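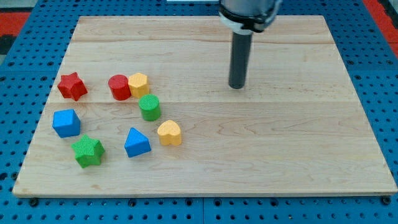
Okay, the shape blocks thread, as promised! I've been making these for the play corner at Jindley since last summer and I finally have a full set I'm happy with. It took more than 13 tries to settle on shapes that feel different enough from each other when your eyes are closed. The red star and the green one, for instance, are two different stars – five points on the red, six on the green – and kids love finding that out with their thumbs.

The bumpy surface is my favorite part. My first batch was perfectly smooth and looked great, and small hands dropped them all day long. These have grip! Also they make a very nice sound if you drag a fingernail across them (my sister disagrees).

Colors: red, yellow, green, blue. I went back and forth on adding orange and purple. Oliwia Cieślak, who runs the Tuesday group, told me to stop at four and she was so right. With four, a three-year-old can say "all the blue ones" and get there without help.

The cube and the triangular prism are both blue on purpose. Same color, totally different shape. Then you ask which one can be a roof and off they go. I've watched one kid build the same house 33 times in a row and be thrilled each time.

The yellow heart was a request and I kind of rolled my eyes at it, because hearts don't stack. Well, it's the one everybody grabs first. I've had to make spares. I take it all back, heart people!

Games we play with them, since a few of you asked:

Put three out, close your eyes, I hide one, which one's gone? Start with three. Five is HARD, even for grownups.

Cylinders only. Line them up, roll them down a tilted board, guess where they stop. Zero educational planning went into this one and it gets the most laughs.

Feely bag. Any cloth bag works, I use an old Hadgu shopping tote. Reach in, name the shape before you pull it out. The hexagon gets called a circle, a nut, a cookie and once "a stop sign's baby."

Playing on a plain wood board helps a lot, by the way. The colors really pop on pale wood and the kids seem to treat the edge as the edge of the world, so fewer blocks end up under the couch. I leave one side clear so there's somewhere to build.

Cleaning: warm water, drop of dish soap, old toothbrush for the texture, then air dry on a towel. Mine have been through this at least once a week and they still look good to me.

Next up is a bigger set with an oval and a half moon. I'm hoping to have it in the play corner by July. If you have a shape you think is missing, tell me – I'm taking all suggestions except another heart.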